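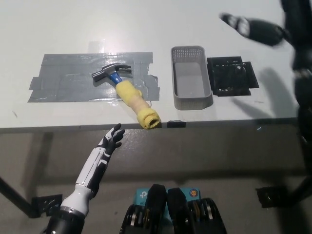
*Hammer and gray basket on a white tabletop.*

# About Orkstead

Orkstead is an independent firm that handles board governance and workplace investigations for film, television and music companies. It was set up by Lewis Rankin and Soledad Navarrete, both employment attorneys, and is owned by its three partners. The third, Nazanin Ghaffari, joined from a production accounting background and runs the records group.

## What we do

Most of our work starts with a board or its outside counsel. A complaint has been made against an executive, a producer or a contractor, and the company needs a finding of fact from a party with no stake in the result. We interview witnesses, review contracts and messages, and deliver a written report. We do not recommend discipline and we do not represent either side in later litigation.

We also review:

- executive employment agreements, including conduct and termination clauses
- board resignation and replacement procedures
- complaint channels for crews hired by the project
- settlement and nondisclosure terms, before signature

## Record

Orkstead has completed 103 investigations. The largest, for the distributor Wakport, covered 300 interviews and 2747 documents and was delivered to the full board. Client names are released only with written consent. Wakport and the studio group Cimomberg have given theirs.

## How a case is run

Each case has a lead investigator and a second reader. The second reader takes no part in interviews and sees the draft report only when the evidence file is closed. Witnesses receive a copy of their own statement and have ten business days to correct it. Corrections are attached to the statement; the original wording stays in the file.

Fees are fixed by phase and payable whatever the finding. We do not accept a case from a company in which a partner holds shares.

## Staff and offices

Rocío Rivadeneira leads investigations in Spanish and English. Cristóbal Echeverría manages intake and scheduling from the Olvera office, where all new inquiries are logged. The conflict check is done before any details of a complaint are taken.

Page last revised Jun 8, 2018.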